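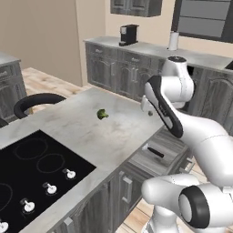

# About Tumton

Hi! I'm the person behind Tumton, and if you've ever emailed us at 2 a.m. with a blurry photo of a breadboard and the words "it worked yesterday," I'm most likely the one who wrote back.

We design and sell little electronics kits for people who like to make things at home. Our boards plug into the small hobby computers and microcontrollers you probably already have in a drawer, and they do fairly modest jobs: read a temperature, log it, switch something on, switch it off again. They come with a printed booklet (yes, on paper, you can spill coffee on it) and every bit of code is free to download and mess with.

## How it started

I was working in a repair shop in Harkard, fixing amplifiers mostly, and I wanted a board that could tell me when my homemade cheese cupboard got too warm. Everything I found was either built for a factory or came with no instructions at all. So I drew one up myself, got the pin order backwards, ordered 77 of them anyway (that was the minimum), and spent most of a winter fixing each one with a tiny piece of wire. I sold the lot through a hobby forum with a very honest listing! People liked them, mistake and all, and started asking when the next batch was coming.

That board grew up to be the Kettle, which is still our best seller. We've shipped roughly 3,000 of them now and the pins are in the right order.

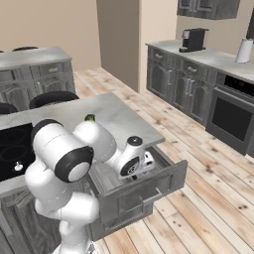 **Written by Dorrit Haskell**
*Founder, board designer, and answerer of emails*

## What we make now

The Kettle is the one to start with. It has four sensor inputs, one relay and a row of lights so you can tell what it's up to without opening a laptop. If you can solder a header strip, you can build it in an evening, and if you can't, the booklet starts with that.

The Skunditz is the newer one and I'm a bit in love with it. It's a motor board, so it's for blinds, turntables, camera sliders, chicken doors (we hear about a lot of chicken doors). It took 19 prototypes to get the noise down and I still have most of them in a shoebox.

## Getting help

Please write to us! The forum is quickest, and there are 219 answered threads in the beginners' section, so have a look in there first. Tell us which computer you're using, which system image is on the card, and what the lights are doing. If you find a typo in a booklet, tell us about that too and we'll send you a sticker sheet.

We close for two weeks in September to restock and rewrite the booklets. Orders placed then go out the week we're back.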